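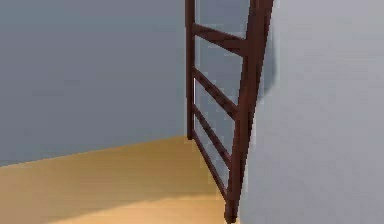 Storage room ladders and shelves, inspection of December
Site: Rorkness, rear building
Checked by: Facundo Sepúlveda
Present: Olga Arancibia

1. Fixed ladder to upper level, screws tight at the wall: OK
Comment: One screw was changed in the last inspection, it holds well.

2. Rungs without cracks or play: OK
Comment: I stood on each one with full weight.

3. Rung surface not slippery: NOT OK
Comment: The second rung from the floor has old wax on it. Please clean with the gray pad, not with oil soap.

4. Portable ladders, feet and locks: 2 checked, 1 rejected
Comment: The Gamska ladder has a rubber foot missing. I put a red tag. Uriel Bustos asked to use it until the new foot arrives, I answered no.

5. Load label readable: OK
Comment: Limit for the upper level is 300 kg. On the long shelf 190 kg, the label is faded but can still be read.

6. Heavy boxes stored below shoulder height: NOT OK
Comment: Boxes from Echeverría are again on the top shelf. Same comment as last time.

7. Free passage in front of the ladder: OK
Comment: Measured 22 inches at the narrowest place. I would prefer more, but the rule of the building permits it.

8. Light over the ladder works: OK
Comment: It takes a moment to start.

9. Shelf anchors: not checked
Comment: The key of the side cabinet is with Florencia Herrera. I will do this point when she is back.

Pending: points 3, 4, 6 and 9. Copy to Jeanie MacLeish at the Drokatley office.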